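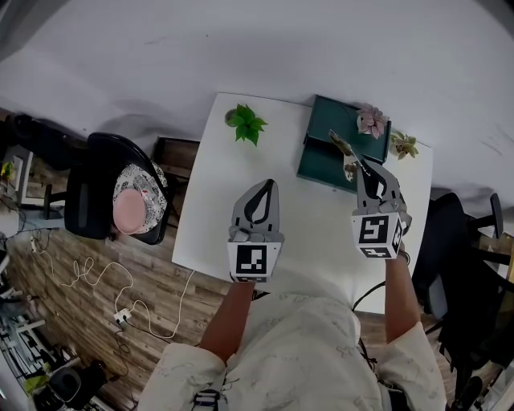 Do small table ornaments make a room better?
A little, if there are few of them and somebody dusts.

About Jarutia

Jarutia sells small decorative things for desks and tables: artificial plants, succulent ornaments, flower shapes that fit in a palm. We have done it from two rooms in Litton since we gave up on furniture. If you expected a page about transforming your home, you will find plenty elsewhere, and we doubt most of them.

We don't believe a fake succulent lowers anyone's blood pressure. We don't believe green leaves on a desk make people type faster, and when a supplier sends us a leaflet saying so, it goes in the recycling. An artificial plant is a bit of color that doesn't need watering. Some people want that. Some of them want it next to a book, which usually looks fine.

Our catalog once ran to 1,323 items. Looking through it was a chore, and a good half of it was the same rosette in another shade of pink. We cut it to 305 and may cut it again in January. The Tavis line of low green plants stayed. The Rebelo vases did not, and please stop writing to us about them.

Every new piece spends time on an ordinary table before we list it. Does it tip over? Does it still look all right beside papers and cups? A lot of samples fail.

Returns are open for 60 days. Tell us what you disliked, bluntly if you want. Orders and complaints go to the same inbox.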